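Can machines do chores yet? Speaker notes
Nunville evening session, 9/22/23
40 minutes plus questions. Water on the lectern, clicker batteries in the side pocket.

OPENING (slides 1 to 3)

Start with the show of hands. Who has a robot vacuum? Who has moved a chair for it this week? Wait for the laugh, then move on. Don't do the dishwasher story, half the room heard it in Etberg.

Say what the talk covers. Two kinds of work: chores at home, and small bench jobs in a repair shop. I leave out car factories and big warehouses. Those places were built around the machines, and the question tonight is about places that weren't.

Short answer up front, so people who have to leave early get it. A few chores, yes. Most chores, sometimes, slowly, with a person close by. Bench work on mixed parts, no, not at a price a shop would pay.

WHAT A CHORE ASKS FOR (slides 4 to 7)

Take folding a towel. You find a corner in a heap. You pull, and the cloth changes shape, and now the corner is somewhere else. You use both hands and you feel the edge more than you see it.

Loading a dishwasher. Plates are fine. Wet glasses are harder. Then somebody has left a fork standing in a mug.

Wiping a table. Sounds like the easy one. The arm has to press hard enough to clean and not so hard that it shoves the table, and it has to know which things on the table are trash. A receipt may be trash. Ask the room about their own tables.

Point to make on slide 7: people sort chores by how boring they are. Machines sort them by how much things bend, slip, shine or hide behind each other. The two lists hardly match.

THE NUMBERS FROM OUR TRIALS (slides 8 to 11)

Keep this part short, and read the numbers off the slide.

We ran 397 attempts at kitchen and laundry tasks in the Zustum test apartment, all on the same arm. 275 finished with no one stepping in. The rest needed a hand, or we stopped them.

Explain "finished." It means the item ended up where it should be and nothing was damaged. Time doesn't count. The slowest towel that passed took 77 minutes – pause here, people will think they misheard. Repeat it.

Most of the stops were dull. The gripper closed on air. The item slid. The arm reached a pose it couldn't get out of and waited. Drops were rare and breakage rarer, so don't play up the broken bowl.

If someone asks why a single arm: budget.

THE REPAIR BENCH (slides 12 to 16)

Switch to Blomqvist here. They're the shop in Etberg that refurbishes office desktops, and they logged over 2731 machines through the bench last year. They asked us the question in the title, so the talk owes them an answer.

Go through the order of work as they do it. Case open. Dust out. Cables off. Cards out, memory out, cooler off, processor out. Test what's worth testing, put back what passes, scrap the rest.

The steps with a screwdriver get all the attention. We had fair luck with screws once the case was clamped and the bit was magnetic. Cables were the wall. A power plug has a clip you squeeze with a thumb while you rock the plug out, and the wires next to it move each time you touch them. An arm that planned its path a second ago is now planning around wires that have shifted.
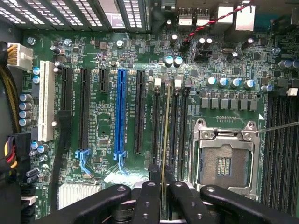
Expansion cards come next. A card has to come up straight. A latch at the end of the slot has to be pushed aside first, and on some boards it's a hook, on others a slider or a tab. A tech learns a new one by poking at it once. Our arm needs to be told, and then it needs its fingertip in a gap made for a fingernail.

Processor sockets I'd keep away from for now. On the kind with contacts in the board, one bent contact can write off the board. Blomqvist doesn't let new hires near an open socket in the first month, and I think the same rule is fair for an arm. Somebody usually objects that pick and place machines set tiny parts all day long. True. Those machines get their boards flat, in the same position, with bare space above, and the parts arrive on a reel.

Slow down on slide 15, it's the one I want them to remember. Clearance. Look inside any desktop and think about how wide the tool is next to the thing it has to hold. Fingers that work well on a mug are wide for a row of memory slots. Make them thinner and they flex. Add a tool changer and you've added cost and another thing to go wrong.

Slide 16 is the cost table. Read the bottom line only. Cable pulling by arm costs the shop more than cable pulling by a person, even if the arm never fails, on account of the time spent setting up for each case model.

WHERE IT DOES WORK (slides 17 and 18)

Floors. Lawns, if they're simple. Moving bins from one spot to another on a flat floor. At the bench: holding a case at an angle, running the camera for intake photos, sorting pulled memory sticks into trays once a person has laid them out flat. Blomqvist kept the tray sorter after the trial ended. It runs in the afternoons.

CLOSE (slide 19)

Go back to the short answer from the opening and say it again in the same words. Next trial starts in October, towels and cable plugs again, with new fingertips. Sign-up sheet by the door for anyone with a shop who wants a visit.

Questions likely: safety around kids (the apartment arm stops on contact, show clip if there's time), jobs (say what Blomqvist told us, they can't fill the bench seats they have), home price (don't guess).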